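What a Sleep Diary Can Tell You That a Bad Night Can't

Apr 4, 2026

Ask the nurse who runs the evening insomnia group at the Clirkton sleep clinic what she loves most about her job and she'll reach into a drawer and pull out a stack of paper. Sleep diaries! Page after page of bedtimes, wake times and coffee stains.

"I get so excited when these come in," she said when we sat down to talk. "People hand them over like a bad report card. And I'm thinking, great, now we've got something to work with."

The group teaches cognitive behavioral therapy for insomnia, usually shortened to CBT-I, and the diary is where it all begins. For 2 weeks, people write down when they got into bed, when they think they fell asleep, how often they woke up and when they got up for good. No clock-watching allowed. A rough guess in the morning is fine.

From those pages comes a number called sleep efficiency, the share of time in bed that is spent asleep. One man in the November group started out at 74 percent. "He was in bed for ages," she said. "He figured if he slept badly he'd better give himself more time. Lots of us do that, I've done it myself, and it spreads a little sleep over a very long night."

The fix sounds backward, and she knows it. You go to bed later. You pick one wake-up time and stick to it seven days a week, and the time in bed gets trimmed to something closer to the sleep you really get, then stretched out again as the nights fill in. She doesn't let anyone do this alone if they have epilepsy, bipolar disorder or a job behind the wheel, and she wants everyone to check with their doctor before they start.

"The first week is rough, I tell them that up front," she said. "You'll be yawning at dinner. But then somebody comes in and says they slept straight through until the alarm, and the whole room lights up."

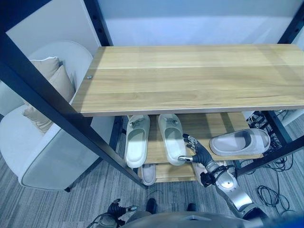 Others from the Rerbridge group remember that first week well. Nghiêm said the hardest part was staying up until the new bedtime, and that folding laundry with the radio on worked better than any TV show. Getting out of bed at two in the morning when sleep wouldn't come was easier than expected, Nghiêm added, once there was a blanket and a dull book waiting in the living room.

The nurse nodded hard when I passed that along. "Dull book, yes! I keep a shopping bag full of them to lend out. There's one on drainage that everybody fights over."

What about gadgets? She isn't against them. Some people bring charts from a wrist tracker, and a few use Pramavura, the diary app the clinic began offering last year, which does the math for you. She still likes paper for the first round. A tracker can mistake lying still for sleeping, she said, and a poor score over breakfast can sour a day that was going fine.

The course runs for 4 sessions, with a phone call afterward. I asked whether she ever gets tired of reading the same columns of numbers.

"Never. I've got 400 of these in the file cabinet and I could talk about any one of them all afternoon. Do you want to see a good one?"

I did, and we were there until the cleaners came.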